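Section 4. Comparing two hand-held grippers

This section explains how to compare two hand-held grippers before you decide which finger pads to use for your recordings. It is written for the Flusley grippers, but most of the steps are the same for the older Mangundap model. Please finish Section 3 (charging and pairing) first. A gripper that is not paired will still open and close, but the controller will not save its values.

What you need

Two grippers with the same firmware version
The Prornwood controller and its cable
One spare set of finger pads
A table with fruit or other household objects of different sizes

4.1 Prepare the grippers

1. Turn on the controller and wait until the lamp stops blinking.

2. Connect the first gripper. Its name appears in the device list. If the name appears two times, remove both entries and connect again.

3. Open the jaws fully and press Set Open. Close them without any object and press Set Closed. Do not squeeze hard at the closed position. The pads are soft, and a hard squeeze gives a wrong zero.

4. Repeat steps 2 and 3 with the second gripper.

Note: After 3,000 closings the pads should be changed, also when they look good. The counter is found under Device, Wear. It must be reset by hand after the change.

4.2 Check the fingers

5. Hold the gripper with the body panel toward you and look at the pivot pins on both sides. A pin that stands out from its hole must be pushed back before you continue.

6. Move the jaws slowly from open to closed. Both fingers should move the same distance. If one finger arrives later, loosen its screw a quarter turn and try again.

Caution: Keep your other hand away from the linkage arms when the jaws are moving. The space between the arm and the housing becomes very small.

4.3 Compare the grip on the table

7. Put the objects on a plate and leave one or two directly on the table. Picking from a plate is more difficult, as the fingers can touch the rim or push the neighbor fruit away.

8. Bring the first gripper over the table with the jaws open. Keep the second gripper close, so that you can change between them without moving the objects.

With a mixed plate, such as green fruits together with oranges, begin at the front and work toward the back. A patterned tablecloth can stay on the table. It only needs to be flat under the place where the fingers come down.
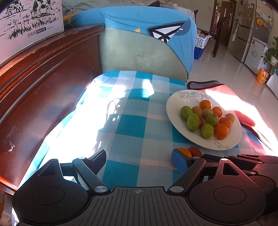
9. Pick one orange, lift it a hand width, hold it for 4 seconds and put it down in the same place. Write down if it turned or slipped in the fingers.

10. Do the same with a small fruit and with one that lies directly on the table.

11. Change to the second gripper and repeat steps 9 and 10 with the same fruits, in the same order.

Note: If the fruit slips with both grippers, clean the pads with a damp cloth, let them dry and start again from step 9. Do not use alcohol.

4.4 Read the result

12. On the controller, open Compare and select both grippers. The screen shows two lines, one for each gripper. A flat line during the hold means that the fingers did not move.

13. If the line falls slowly during the hold, the pad is too smooth or the fruit was held too near the fingertip. Try one more time with the fruit deeper in the jaws before you change the pad.

14. Save the result with a name that includes the pad type. The controller can keep over 3,000 results, but the list becomes slow to open when it is long. We recommend to export it to the Flestmont folder at the end of each month.

When the comparison is saved, disconnect both grippers from the menu first and pull the cable after that. Continue with Section 5 to mount the new pads.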